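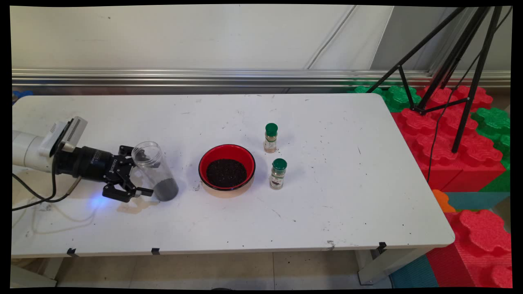

How long do ground spices keep once the jar is open?
Most are at their best for 4 to 6 months. Whole seeds last longer – check the smell before you use them.

Can I refill my old jars?
Wash them, dry them fully and use a funnel or a small cup. Never top up old spice with new.

Which bags do you sell for refills?
Flitarau blends come in 30 g and Murora whole seeds in 32 g.

Where should I store them?
In a cupboard away from the stove. Light fades the colour and flavour.

Do you deliver?
Orders leave our Lengyel store within 2 working days.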